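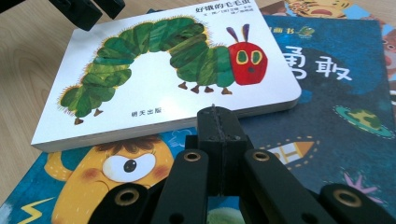
Chinese picture books, 明天出版 board edition on top

Lists > Urora Book Care > Archive > Shelving
Nov 27, 2018, Yaw Sarpong
Prev Next Thread Index

Tiina Hyvönen wrote:
> Do you stack mixed sizes flat, or
> stand everything by height?

Flat, largest at the bottom, three to a pile. Board books go on top — the thick pages don't bend, but the rounded corners dent a soft cover under load. Align spines before shelving. A pile left at angles will warp the hardcovers over a winter.

The blue 勇敢 title is catalogued under size, as is the Caterpillar. Language is a secondary field.

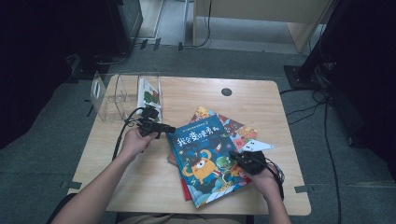

Tiina replied off list that size order fails once children reshelve, and that she files by spine color at Rantala. I have no objection. Limit is still 21 per shelf.

Yaw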